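Ticket 209: Stock sheet export drops rows between Temeo and the label printer 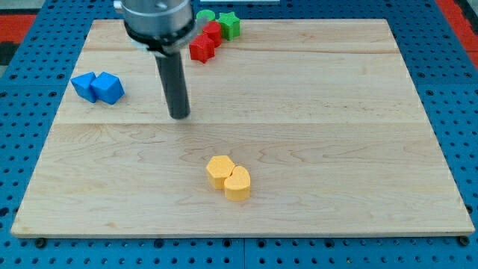 Pale plank board on the blue pegboard table.

Status: Open (reopened twice)
Raised by: Sum-yee Siu, Pallham workshop office
Assigned to: Hicham Kamel, Trusteck support
Product: Temeo stock list, desktop version
Priority: Normal (changed from High by support, not by me)

Original report

When I export the full stock list from Temeo as a CSV file and load it into the label program, the last part of the list is missing. The list in Temeo has 1,000 lines. The label program shows 977. Temeo says "Export complete" each time and gives no warning. I have checked the filters and they are off. I have tried it on both office computers.

The label program is the Kuo one that was set up for us when we took out the licence. It has not been changed.

Reply from support, 09:40

Hi Sum-yee, thanks for getting in touch. Please could you clear the cache, restart Temeo and try the export again? This fixes most export problems.
Hicham

Reply, 10:15

Done, with no great hope. Same result, 23 lines short. I would like to know what the cache has to do with writing a text file, but I have cleared it anyway and it has now forgotten my column widths.

Reply from support, 11:05

Sorry about the column widths. There is a known issue with older versions where long exports stop early. Please update to the current version from the Help menu. I'll mark this as resolved for now, and you can reopen it if you still see the problem.
Hicham

Ticket closed by support, 11:06
Ticket reopened by customer, 11:52

Updated. Still 23 short. The release notes for the update say "improved export reliability", and I suppose it is now reliably wrong.

I also don't think it is stopping early. I said in my first message that the last part was missing, and that was my mistake - I had looked at the bottom of the list and seen that the final few items weren't there. Having gone through it properly, there are gaps in other places as well. Timber offcuts has gaps, and so does fixings. The paint and finishes section is complete.

Reply from support, 13:30

That's useful, thank you. Could you try exporting one section at a time and let me know the totals? It may be a memory limit.
Hicham

Reply, 14:20

I doubt it is memory. The whole file is smaller than one of your newsletters. But I did it:

Paint and finishes, 300 lines in Temeo, 300 in the label program.
Fixings, short.
Timber offcuts, short.
Everything else, fine.

If it were a limit, I would expect the biggest section to suffer, and paint is the biggest. I then opened the fixings file in Notepad and the missing items are all in there. So Temeo did write them, and they get lost on the way into the label program. You may want to change the title of this ticket.

Reply from support, 14:45

As the file itself is complete, this could be a question for Kuo, as we don't support other companies' programs. I'll close this one.
Hicham

Ticket closed by support, 14:45
Ticket reopened by customer, 14:51

I thought that might be coming. Before you pass me on, please look at these two lines, copied straight from the file:

Screw, countersunk, 2" brass,box,shelf 4
"Hinge, butt, steel",pair,shelf 4

The hinge line loads and the screw line doesn't. The screw has an inch mark in its name and commas as well, and Temeo hasn't put quotes round it. Every missing item I've checked so far has an inch mark. We measure timber and screws in inches here and paint in litres, which would explain why paint is fine.

Reply from support, 16:10

You're right, and I'm sorry for closing it. I've made a test list with inch marks in the names and I get the same thing. Names with commas are quoted properly, but if there is also a double quote in the name, the quoting is skipped. That is a fault in Temeo. I've passed it to the developers.

Workaround for now: use Find and Replace in the item names to change the inch mark to "in", then export again.
Hicham

Reply, 16:48

Workaround tried on a copy of the list. All 1,000 lines load. I will use it for this month's labels.

Please leave the ticket open. I have been told before that something was "with the developers" and it was still with them in January. I don't want to rename half our stock for good to suit an export button, and the other people who type in new items will go on using inch marks whatever I tell them.

Two things I'd still like answered:

Will the fix need another update, and will that wipe the column widths again?
Can the export give a warning when it meets a name like this, in place of "Export complete"?

Reply from support, 17:05

Leaving it open. The fix will be in an update, and column widths should be kept as long as the cache isn't cleared. I've added your request for a warning to the same report. No date yet for either.
Hicham

Internal status: Confirmed, awaiting fix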